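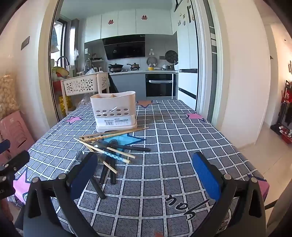
A robot that is strong enough to break a chopstick should be strong enough to know it is breaking one, a reader wrote to us in February. The reader wanted to know why it didn't just stop.

The reader's message was about Fakow, a robot arm in Plerkthorpe that puts utensils into a holder. On its 173rd pick of the day, Fakow closed its gripper on a chopstick and kept closing. The chopstick snapped. One piece flew off the table and landed on the floor. Nobody was hurt. A person pressed the stop button, and the robot was switched off until the fault was found.

Strength and knowing are two separate jobs in a robot. Strength comes from a motor. Knowing comes from sensors, and from the program that reads them. Fakow's motor was working correctly. The trouble was in the other two parts.

## How a gripper holds things

A gripper is the hand of a robot. Many grippers have two fingers that move together and apart. Soft pads on the fingers press against the object. The pads squash a little, which helps them hold something smooth, such as a spoon handle.

People can also use grippers. A hand-held gripper is carried by a person, who uses it to pick things up. A camera on it records what happens. A program can then study the recordings to learn how the fingers should move. Fakow's program, called Mạch, learned this way.
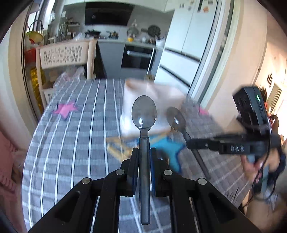 *One spoon upright in a gripper, another held at a slant.*

A person using a hand-held gripper can feel when the fingers meet something hard. The person slows down without planning to. The recordings show where the fingers went, but the feeling in the person's hand is not in them. A robot has to get that information from somewhere else.

Fakow gets it from two sensors:

- The **gap sensor** measures the distance between the finger pads.
- The **force sensor** measures how hard the pads are pushing.

## Fault one: a wrong zero

Put a ruler next to a pencil, but start measuring from the wrong mark. Every answer will be wrong by the same amount. Engineers call this a zero error.

Fakow's gap sensor had a zero error. A small screw at one finger joint had worked loose, and the finger sat closer to the middle than it should have. The sensor did not notice the change. It reported a gap 2 millimeters wider than the real one.

The chopstick was 7 millimeters thick. Mạch told the fingers to close until the gap was 7 millimeters. When the sensor said 7, the real gap would have been 5. The fingers tried to reach a gap smaller than the chopstick.

At first only the pads squashed. When they could not squash any more, the force went into the wood.

Spoons were picked up earlier that day with the same zero error. Their handles were tougher than the chopstick and did not break. A fault can be present for a long time before anything looks wrong.
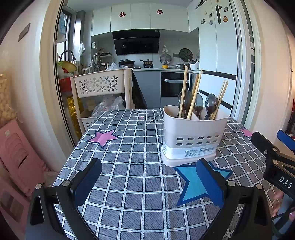 **Nhi Vi**
Robot safety writer, Prinville Young Engineers' Pages

## Fault two: a slow alarm

The force sensor is there to catch this kind of mistake. If the pushing force goes above a limit, the motor must stop.

The force sensor measured correctly. The program was slow to use the measurement. Sensor readings jump up and down slightly, even when nothing is moving. To smooth out the jumps, Mạch collected many readings and worked out their average. It did this over 490 milliseconds, a little less than half a second.

An average hides a sudden change. Suppose you are quiet for most of a minute and shout at the very end. Your average loudness for the minute would still be low. In the same way, the early readings, taken when the force was small, kept Fakow's average below the limit. The chopstick broke before the average went over it.

Here is the order of events from the robot's log:

1. The fingers touched the chopstick.
2. The gap sensor reported that there was still room to close.
3. The motor kept turning.
4. The force went above the limit.
5. The chopstick snapped.
6. The average force went above the limit, and the alarm came on.

Steps 5 and 6 are in the wrong order. An alarm must come before the damage.

## What was changed

The loose screw was tightened and marked with a line of paint across its head and onto the metal beside it. If the screw turns, the two halves of the line no longer meet, and a person can see the problem without any tools.

Fakow now checks its zero before each batch of utensils. It closes its empty fingers gently until the pads touch. The gap should then be zero. If the sensor gives any other answer beyond a very small allowance, the robot will not start.

The program still averages the force readings for its records. The stop signal uses a separate, faster check that looks at each new reading. This check runs in its own small circuit, so it can stop the motor even if Mạch is busy or has crashed.

A clear screen was also put between the arm and the people watching.

Utensils will go on being a hard test. Chopsticks roll and cross over one another. A spoon handle may be trapped under something else, and pulling on it moves the whole pile.
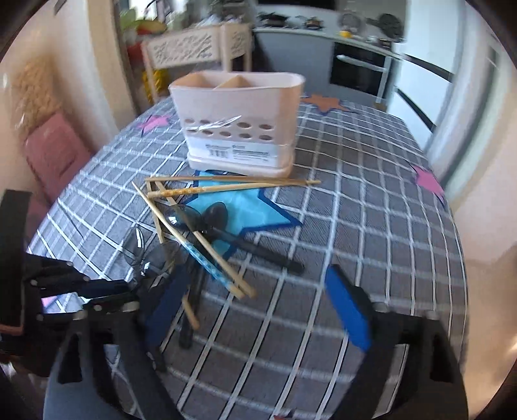 ## Try a zero error yourself

You need a ruler, a pencil and a strip of paper.

1. Measure the length of the pencil with the ruler. Write down the answer.
2. Copy the centimeter marks from the ruler onto the paper strip. Write the numbers 1, 2, 3 and so on, but put the 1 where the 0 should be.
3. Measure the pencil again with the paper strip.
4. Subtract the first answer from the second.
5. Measure something shorter and something longer in the same two ways.

The difference should be one centimeter each time. Next, work out a way to discover the mistake using only the paper strip, with no ruler to compare it to. Fakow's zero check is one way of solving the same problem.

## Words used on this page

**Average:** one number that stands for a group of numbers. Add them up and divide by how many there are.

**Force:** a push or a pull.

**Log:** a list a machine keeps of what it did and when.

**Millisecond:** one thousandth of a second.

**Sensor:** a part that measures something and reports it to a program.

**Zero error:** a mistake caused by measuring from the wrong starting point.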